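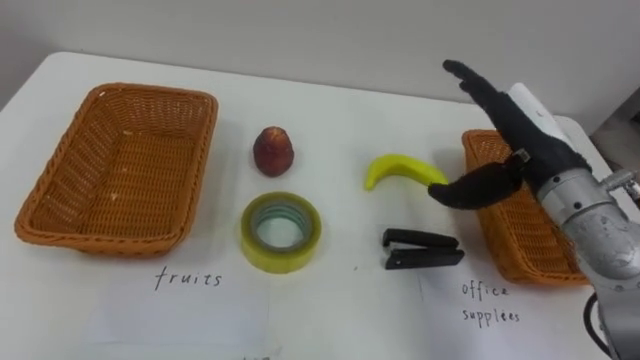

The miniature wargaming club in Triltska will open its tables again in June, after a winter in which the members had no room to play. The club has rented the upper floor of the old Abera printing shop, where there is space for 14 tables and a long shelf for terrain.

The first event will be a one-day naval tournament with the Okton rules, second edition. Kedir Alemayehu, who organizes it, told us that 30 places are available and that more than half of them are already taken. Each player brings a fleet of up to 200 points. Submarines are allowed this time, but only two in each fleet, and airships are still forbidden.

"Last year one game could last until the evening," Alemayehu said. "So we have now a limit of 70 minutes. When the bell rings, you finish your turn and you count the points." 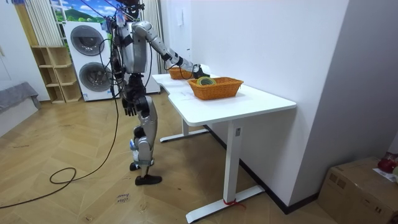
The robot at the desk, with one arm raised over a basket.

Painted models are preferred but not required. There will be a separate prize for the best painted fleet, and Graziella Parisi will be the judge. She has asked that players do not varnish their ships on the evening before, as happened at the spring meeting two years ago, when several bases stuck to the display board.

The sea mats come from Stureo, a small workshop that also cuts the movement trays of the club. They are a little darker than the old mats.
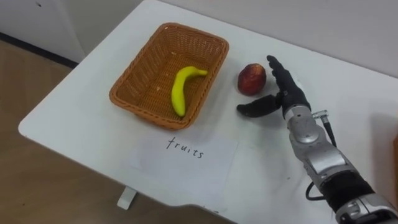

Beginners can come in the afternoon, from 2 p.m., when Efe Nnaji will run short games with borrowed fleets at the two tables near the stairs. It is not necessary to register for these games. For the tournament itself, the list is on the door of the shop and also with Alemayehu. Doors open at 9 a.m. and the first round begins at 9:45.

Comments

Mebrat Nigatu
Are islands placed by the players or fixed before the round? In the first edition we always rolled for them.

Kedir Alemayehu
Fixed, Mebrat. I will put the maps next to the list.

Kai Mühlbauer
I have a spare cruiser squadron, primed gray, if somebody is short of points. I can bring it.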